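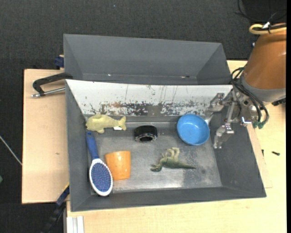 # How a Robot Learns to Pick Things Up

Picking up a cup is easy for you. You look at it, reach out, close your fingers, and lift. You have done it so many times that you don't think about it.

A robot arm has no such practice when it is new. It has motors that can move it and a gripper that can open and close, but it doesn't know where a cup is or how to hold one. Somebody has to help it find out.

## Why not just write down the rules?

People tried that first. They wrote instructions such as "move forward, go down, close the gripper." This works well in a factory where the same part lands in the same place every time.

It doesn't work so well with a mixed pile of things. A cup may be standing up or lying on its side. A hairbrush is thin at one end and wide at the other. A toy dinosaur has legs and a tail, and it can land in all sorts of ways. You would have to write a new rule for every object and every way it could fall, and you would never be done.

So the people who work on robots often do something else. They collect examples and let a computer program look for patterns in them. A program that does this is called a **learning system**.

## What is an example?

At a small robot lab called Fludeo, an example is one try at picking something up. The computer saves these parts of it:

- a picture of the bin before the arm moves
- where the gripper went, and which way it was turned
- how far the fingers closed
- whether the object came up or stayed behind

The last part matters a lot. If the object came up, the try is marked with a 1. If it didn't, the try is marked with a 0. This mark is called a **label**.

Tries that fail are saved too. Think about learning to catch a ball. Each time you drop it, you find out something about where your hands should have been. The system needs to see grips that slip as well as grips that hold.

## One try from start to finish

Perrine Millet looks after the arm in the mornings. A try goes like this:

1. The camera takes a picture.
2. The program chooses a spot.
3. The arm moves over the bin and the gripper goes down.
4. The fingers close and the arm lifts.
5. The camera looks again to check what happened.
6. The arm lets go, and the object falls back into the bin.

Step 6 is useful because the object almost never lands the way it was before. The next picture is a little different, and so is the next try.

On a good day the arm makes 400 tries. The lab wanted 1000 before starting the first round of training, and it took 3 days to get them — one of those days was mostly spent fixing a loose cable.

## Choosing what goes in the bin

Hugo Chevalier picks the objects. He looks for things with different shapes, such as bowls, brushes, and toy animals. Some are shiny and some are dull. Shiny things can be hard for a camera, and so can a shiny bin floor, where light bounces back and makes bright patches that aren't objects at all.

He also swaps things often. If the arm only ever practiced with one orange cup, the program might learn about that cup and nothing else. Then a white mug would confuse it.

## Training

When there are enough examples, they go into the learning system. It looks at a picture and guesses whether a certain grip will work. Then it checks its guess against the label. If the guess was wrong, the program changes some of its numbers a tiny bit and tries the next one. It does this over and over.

At the start, the guesses are no better than flipping a coin. After training, more of them are right. Then the arm goes back to the bin and collects more examples, using what it has learned so far.

## The hard part

Solange Fleury checks the labels. Sometimes the computer marks a try with a 1 when the gripper has only pushed an object out of the camera's view. If too many labels are wrong, the system learns the wrong thing, so she goes through the pictures and fixes the ones she finds.

"It's slow," she says. "I look at a lot of bowls."

## Try it yourself

You need a friend, a box, five small objects that won't break, and a pair of kitchen tongs.

Put the objects in the box and shake it gently. Pick one object and try to lift it with the tongs. Have your friend write down the object, where you gripped it, and a 1 or a 0. Drop it back in and go again until you have 20 tries.

Now read your list. Which object has the most zeros? Was there a place on it that worked better than the others? Use the list to plan your next five tries, and write those down too.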